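Morkuvach opens hand-guiding program to small labs

Matheson workshop will record bottle and vial handling by direct teaching and by remote control

Morkuvach, a maker of control software for light-duty robot arms, has opened its demonstration program to outside laboratories after a closed trial that ended in July. The work is carried out at the company's Matheson workshop, where operators show an arm a handling task and the software stores each pass as a set of joint positions, gripper commands and time stamps.

Two methods are supported. In the first, the operator switches the arm to a compliant mode, takes hold of the forearm and moves it through the task by hand. In the second, the operator stays away from the table and drives the arm with Greraletti, a handheld controller that maps wrist motion to gripper motion at a fixed scale. Both methods write to the same file format, so passes recorded either way can be mixed in one training set.

The closed trial covered 4 tasks: grasping an upright container, moving it to a marked spot, tilting it to a set angle and returning it to the start position. Operators recorded 128 accepted passes in total. A pass was rejected if the gripper slipped, if the container tipped over, or if the operator paused for more than 15 seconds.

Grasping near the top of a narrow container took the most practice. When an arm is guided by hand, the operator's own arm tends to hide the fingertips during the last part of the approach. The gripper then comes down off center and pushes the container sideways before it closes. Morkuvach now tells new operators to stop short of contact, release the forearm, check the alignment from the side and finish the descent with the jog buttons.

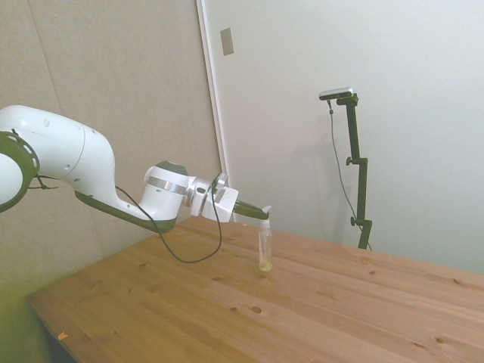 Does an operator need programming experience to record a task?

Recording calls for no code. An operator starts and stops each pass with a foot switch, and the software saves the file and assigns it a number. Some knowledge of the arm's joint limits is useful, and Morkuvach covers this in a short session before the first recording.

Remote control gave steadier approaches in the trial but slower ones. The controller filters out small hand movements, which helps close to the container and costs time on the longer moves. Operators also reported that gripping force was hard to judge through the handset. The current version of Greraletti displays motor current as a bar on the operator's screen, and a vibration cue is planned for the next release.

Cable routing was changed during the trial as well. A cable tied too tightly along the forearm pulls against the wrist at full rotation, and the added load appears in the torque readings as if the gripper had touched something. The setup guide now asks for enough slack to let the wrist turn through its working range without tension. It also asks operators to run the wrist to both limits once before recording and to watch the torque trace for a step.

Recorded passes are checked before they are used for training. The software resamples each pass to a common rate, trims idle time at both ends and flags any file in which the gripper command and the measured finger position disagree. Flagged files go to a second operator, who replays them on the arm at 20 percent speed and either accepts or discards them. Hand-guided passes are flagged more often than remote ones, mainly for uneven speed in the approach.

Participating labs may send their own operators or have Morkuvach staff record on their behalf. Containers must be supplied by the lab in the size and fill level used in daily work. Fill level affects the tilt task in particular: a pass recorded with a nearly empty container does not transfer well to a full one, and each level is treated as a separate task in the program.

Files are delivered in the open version of the format, with the calibration record for the arm attached. Labs that run a different arm can request a conversion to tool-point coordinates, although joint-level data is lost in that step.

The Matheson workshop is taking bookings for half-day and full-day sessions. A second site at Jingate will offer remote-control recording only, using the same controller and the same acceptance rules.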